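Section 2. Before You Order: Planning Your Cell and Your Budget

We know you'd like to get to the unboxing, and we'll be there soon! But the customers who enjoy their first month with a Tasska arm the most are usually the ones who spent an afternoon on this section with a pencil, a tape measure and a cup of something warm. Please work through the steps in order, and keep your answers with your purchase papers, as your Vorar dealer will ask to see them when you call for a quote.

2.1 Decide what the arm will handle

1. Write down one job, and only one. A good first job sounds like "move bottles from one divided crate to another." If you find yourself writing "and also," save that part for a second sheet.

2. List every item the arm has to pick up, with its width at the spot where the fingers will close. For a bottle that's usually the neck, so measure there as well as at the body.

3. Note how your items are held. Crates with dividers keep bottles upright and spaced apart, and you may be able to put off buying a more costly vision package.

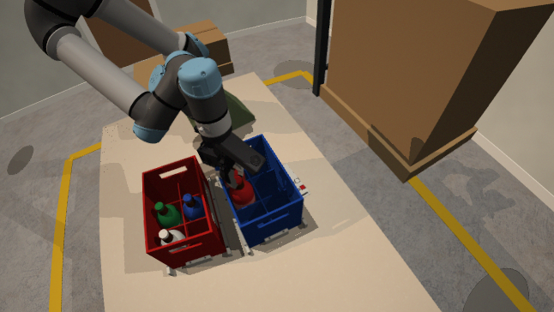
4. Count the crates you'll need for a full shift, then add 2 spares. Crates do crack and wander off to other departments, and a replacement that's even slightly different in size can mean teaching your positions all over again.

5. Add a line for brackets and clips to hold each crate in place. They cost very little next to the arm, and they're the item most often left off a first order (we've done it ourselves, in our own shop).

Note: If your crates come in more than one height, plan the job around the tallest. Carolina Vieira on our planning desk is happy to look over your measurements before you commit to anything.

2.2 Choose a gripper

1. Start with the two-finger gripper. It handles most small goods, and you can change the fingers later without replacing the body.

2. Compare its full opening with the widest item on your list from step 2.1. Leave room on both sides for pieces that arrive turned at an angle, and remember that a block measured corner to corner is wider than the same block measured across its face.

3. Budget for finger pads as a supply you'll buy again and again. The Coltik pad set is 177 dollars, and we suggest ordering 4 sets with the arm so the first year is covered.

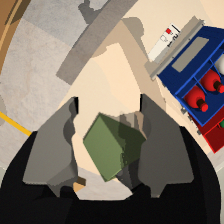
Figure 2-2. Two-finger gripper at a green block, with the crates to the right.

Caution: Never size a gripper by item weight alone. A light item with sloping sides can slip where a heavier, flat-sided one holds perfectly well.

2.3 Plan the floor

1. Mark the arm's full reach on the floor with tape before you order, and live with it for a few days. You'll soon learn who takes a shortcut through there.

2. Keep stored boxes and carts outside the marked area, and check that doors can still open fully.

3. Set money aside for permanent floor marking and for any guarding your safety review calls for. Pongsiri floor kits are sold separately and aren't part of the arm price.

Caution: Do not run the arm until your safety review is finished and signed, even for a quick try.

When your sheets are filled in, send them to Yupin Yimyam in the orders office. Orders for delivery before the August shutdown should reach her with the floor plan attached. Continue to Section 3, Receiving and Unpacking.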